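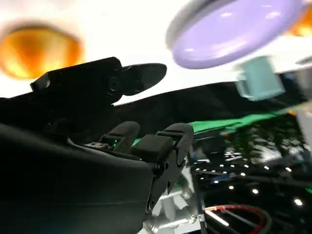
首页 版块 精华 搜索 登录 注册
本站使用 Cookie 以保持登录状态。继续浏览即表示同意。 [接受] [设置]

操作学习与模仿学习 > 方法讨论

腕部视角单独训练,模糊帧要不要剔除?一组对照结果

wrist_lag
发表于 6/12/25

先给设置,后给结论,最后是我自己没想通的地方。

任务是桌面拾放,物体为彩色的玩具类和餐具类,背景偏亮。策略为动作分块的扩散策略,输入只有腕部相机和关节状态,没有第三视角。演示由遥操作采集,清洗后共2683条。相机装在手腕上,夹爪本体在画面里常占去一大块,快速转腕时远处物体拖影严重,近处的手指反而是清晰的,因为手指跟相机一起动。

问题由此而来。按惯例,我们用拉普拉斯方差给每帧打分,低于阈值的视为模糊帧,整段剔除。一月份复查时发现这个分数基本不可用:夹爪边缘、螺钉、关节缝在每帧里都很锐,把整图方差抬高了,物体糊成一片的帧照样能过阈值。反过来,物体静止但夹爪张开、露出大片白背景的帧,分数偏低,被误删。

改法:先用夹爪的静态掩膜加上由开合量查表得到的手指掩膜,把自身像素扣掉,只在剩余区域算分。再用末端角速度做第二判据,两者同时越限才标记。重新标记后,含有连续模糊段的演示有639条。

三组训练,网络、步数、种子集合全部一致:
A组:全部演示,不处理。
B组:删去那639条。
C组:全部保留,模糊段内的观测不参与损失,但动作序列保持连续。

每组在真机上评测100次,初始位姿由同一张随机表给出。排序是C优于A,A优于B。B组最差这一点与我的预期相反。失败主要集中在转腕后的再接近阶段,夹爪停在物体旁边反复微调,不闭合。

我的解释:模糊几乎只出现在大角度转腕时,删模糊等于删转腕,策略在这部分状态上没有数据。C组保留了转腕前后的上下文,又不强迫网络从拖影里回归精细动作。

欢迎挑毛病。

——————

orathai_t
回复 1楼

结论的方向可以接受,B组的设计有问题。B组少了639条数据,你比较的是“删模糊”加“减数据量”的合并效果。应当补一个D组:从全部演示里随机删639条。如果D与B持平,转腕覆盖的解释就不成立。

另外没有给出成功次数。100次评测下,相差几次根本分不出来,只写排序等于没写。

Orathai Thepsuriya

——————

wrist_lag
回复 2楼

D组正在跑,缺这一组是我的疏忽。

成功次数暂时不贴,评判里有一类边界情况(物体进了目标区但压在边沿上)两个标注人意见不一致,正在重判。A和C的差距在重判后可能缩小,B落在最后这一点目前两种判法下都成立。

——————

灰盒子
回复 1楼

掩膜那段说得太轻松。手指掩膜按开合量查表,前提是手指刚性、开合量与像素位置一一对应。带柔性指垫或者连杆欠驱动的手指,夹住物体后指节会偏,查表掩膜立刻错位,露出一条手指边缘,正好是高频。你的分数在接触阶段会系统性偏高。

我们用过Boonchu那套标定脚本,空载对得很准,一受力就飘。后来改成分割网络逐帧出掩膜,标了几百帧就够用。

——————

wrist_lag
回复 4楼

同意接触阶段会偏。但我的第二判据是角速度,接触阶段末端基本不转,两个条件取交集后这部分不会被标记。偏差存在,对本实验影响有限。

想把分数单独拿出来当通用指标的话,应当用你的做法。

——————

pid_还没调好
回复 1楼

我不认可整个前提。腕部图像拖影是曝光问题,应当在采集端解决。缩短曝光,补光,增益抬一点,噪声对编码器的影响远小于拖影。把采集端的缺陷留到训练端做损失屏蔽,是绕远路。

我们的做法是固定曝光,关掉自动。背景过曝就过曝,物体不糊就行。

——————

anong_c
回复 6楼

“背景过曝就过曝”要看物体颜色。浅色物体放在白背景前,边缘会直接消失。深色和饱和色的没事,浅灰、浅薄荷这类颜色,过曝之后轮廓和背景分不开,比拖影更难处理。拖影至少还保留了大致的位置和方向。

还有光滑塑料面的高光。镜面高光的位置随视角走,不随物体走,转腕时高光在物体表面滑动,短曝光下尤其锐利。我在Uredura的数据上看过特征图,编码器对高光点的响应比对物体轮廓还强。所以短曝光不是无代价的。

Anong Chareonsuk

——————

pid_还没调好
回复 7楼

高光可以加偏振片。白背景换成中灰桌布即可。

——————

anong_c
回复 8楼

偏振片再吃掉一档多的光,你又得把曝光拉回去。换桌布对新采集有效,对已经采完的两千多条没有用。楼主问的是已有数据怎么处理。

——————

pid_还没调好
回复 9楼

这点我接受。对存量数据,C组的做法合理。对新采集我保留意见。

——————

jusville_bench
回复 1楼

Jusville这边做过类似的消融,结论部分一致。补充两点。

第一,损失屏蔽的粒度影响很大。动作分块长度如果大于模糊段长度,屏蔽观测起点在模糊段内的样本时,会连带丢掉块尾部的清晰阶段监督。我们最后按块内位置做了权重,起点模糊但尾部已减速的块给较低权重,没有直接置零。楼主的C组是哪一种?

第二,推理时怎么办。训练时屏蔽了模糊帧,部署时照样会遇到,此时网络输出是外推。我们在角速度超限期间不重新规划,沿用上一块动作,等转速降下来再查询。单加这一条,不改训练,改善就很明显。建议楼主确认C组的收益里有没有混进推理端的改动。

——————

wrist_lag
回复 11楼

C组是置零,起点落在模糊段内的样本整块不计。分块长度30步,模糊段大多比这短,所以你说的连带损失确实存在。加权版本可以列为E组。

推理端三组一致,都是固定间隔重规划,没有按角速度门控。收益里没有混入这一项。不过你这么一说,C组在转腕期间的查询输出确实值得单独画出来。

——————

灰盒子
回复 11楼

沿用上一块动作的前提是物体不动。传送带或者有人递物的场景下,开环那一段误差会直接累积。Bollstead那套动态抓取上试过门控,结果变差。

——————

jusville_bench
回复 13楼

是,只适用于静态桌面。前面应当写明。

——————

orathai_t
回复 12楼

组越加越多之前,建议先把评测固定下来:边界情况的判据写成文字,标注人不知道组别,再重判。目前两个标注人是否知道视频属于哪一组?

——————

wrist_lag
回复 15楼

不知道组别,但文件夹按评测顺序排列,三组是分批跑的,理论上可以猜出来。重判时会打乱。

D组第一个种子的结果出来了:高于B,低于A。只有一个种子,不下结论。若其余种子一致,则数据量解释B组下降的一部分,剩余部分仍归到转腕覆盖。

——————

orathai_t
回复 16楼

这个结果比原帖的说法更可信。等其余种子,并请给出每个种子的原始次数,不要只给均值。

——————

新手求轻喷
回复 1楼

问一句,为什么不直接对模糊帧做去模糊再训练?现成的网络很多。

——————

anong_c
回复 18楼

去模糊网络大多在手持相机的数据上训练,假设整幅图的模糊核变化平缓。腕部图像里夹爪清晰、物体拖影,两者紧邻,边界处会出振铃,有时还会把手指的纹理“补”到物体上。要做也得先分层,仍然绕不开掩膜。而且推理时多一级网络,延迟要算进去。

——————

wrist_lag
回复 17楼

收到。原始次数连同打乱后的重判结果一起贴,掩膜查表的代码也会放上来,接触阶段的偏差在说明里注明。

上一主题 下一主题 返回列表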